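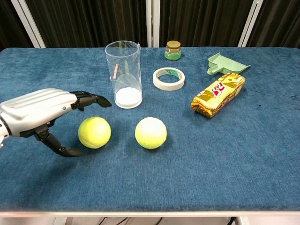 Frequently Asked Questions: The Mixed Table Sort

Welcome to the questions page for the Bronora tidy-up games! The Mixed Table Sort is the one we get the most mail about, and we love that so many of you are playing it at home, in classrooms and at family parties. If your question isn't here, write to us and we'll add it.

What is the Mixed Table Sort?
A tidying game for the whole table. You lay out a handful of things that don't belong together (tennis balls, masking tape, a small jar, a snack, a dustpan) and then everything goes back where it lives. It sounds like nothing at all, and then you play three rounds in a row!

Do I need a special kit?
No. Raid the junk drawer! The only things we ask for are two tennis balls, a clear container that stands up by itself, something flat, something that crinkles and something with a handle. The rest is up to you.

Why tennis balls?
They roll, they're soft, they're easy to spot and they don't hurt anybody's toes. Two is a good number for beginners. With more than that you'll spend the round crawling under chairs (which some families tell us is the best part).

How big should the clear container be?
Wide enough for a tennis ball to drop in without a push. A tall plastic cylinder is our favorite, because everyone can see what's in it from across the table. Please skip glass vases. Try a ball in it before you start, as some that look wide enough turn out to be a hair too narrow.

What's the stick in the cylinder for?
Any thin stick will do. It starts the round inside the cylinder and has to come out before the first ball goes in. Younger players can leave it out.

Does the table need a cloth?
It helps a lot! On a bare tabletop the balls wander off. A soft, velvety fabric slows them down, and a plain color makes everything else pop. Blue is lovely with yellow-green balls. Smooth out the wrinkles first, and leave a big open area at the front so people have room to work.

How long is a round?
We allow 15 minutes for a first try, with setup. Once your group knows the rules, a round goes by in around 3.

Can I use a full jar?
Yes, if the lid is on tight. A small one with a screw lid is just right. A 350 ml jar is the biggest we'd put on the table with kids.

Can we eat the snack?
After the round! It goes back in the cupboard with everything else first, and then whoever put it away gets to open it. Check for allergies before you choose one.

Where does the dustpan go?
Last. It stays on the table until everything else is home, then it gets used for crumbs and bits of tape, then it goes on its hook. Ours is mint green and we're very fond of it.

What about the masking tape?
Lay the roll flat, or it'll race the tennis balls to the floor. Some groups tear off strips and mark a home base for each thing, and that works beautifully with little ones. Use the strips on a tray, as they can pull at a velvety cloth.

Can large groups play?
Sure. We've had 30 people at it in one room, split over several tables. Give each table the same set of things so no one feels cheated.

Is there a harder version?
There is! Try the Baysal round, with one hand behind your back. The July newsletter has the full rules.

Last updated 9 December 2019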